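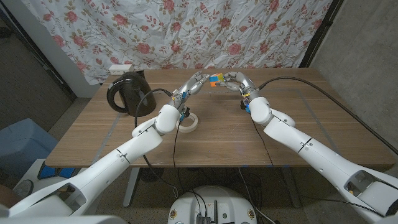
The Gullier bench is a two-armed manipulation cell kept at the Wotanum workshop in Hustby. It consists of a pair of white jointed arms, each ending in a metal hand with jointed fingers, and a wooden table at which the arms are expected to make themselves useful. The cell is best known locally for its work with a Rubik's cube, and for the amount of upkeep needed before any such work can begin.

Layout

The arms reach over the table from the same side, one from each corner, and are set up as mirror images. A rectangle marked on the tabletop shows the work area. Objects placed outside it are, as far as the control software is concerned, somebody else's problem. The backdrop is a curtain with a pattern of roses, which replaced a plain grey screen in November. The manual still refers to the screen.

Other household items share the table with the cube, among them a black electric kettle and a roll of masking tape. The kettle is a test object. A notice to this effect has been put up twice.

Cabling

Each hand has its own black cable, led away from the wrist to its own side so that the two never cross above the work area. The left cable must be given a loop before it drops over the edge of the table. Without the loop the wrist pulls against the cable at full reach, and the hand reports a fault in the thumb, where there is none. Early users changed 20 thumbs' worth of parts between them before the loop was written into the instructions.

The small blue and yellow connectors at the wrist are pushed home by hand and checked at the start of each day. They are not keyed. The colours are the only guide to which goes where, and the wiring chart was for some years available in black and white only.

Cables under the table are not covered by the instructions.

Setting up

The arms are brought to their rest pose, elbows low and hands raised, and the finger joints are then zeroed one hand at a time. The cube is offered to the right hand first. The left hand is brought in slowly, at 20 per cent of normal speed, until its fingertips are close to the cube but not pressing on it. If the cube lands on the floor, the procedure is started again from the zeroing step, a rule widely respected when visitors are present.

Upkeep

The screws along the arm segments are checked every 100 hours of running. The finger tendons are tightened at 125 hours and replaced at 325, figures which ensure that the three jobs hardly ever fall on the same day. A Söderlund service kit contains the tendons, a driver and a tube of grease, for which the cell has no known use.

The curtain is washed when required. The hands must be zeroed again afterwards, for reasons the manual does not give.

See also

Hustby
Söderlund service kit
Wotanum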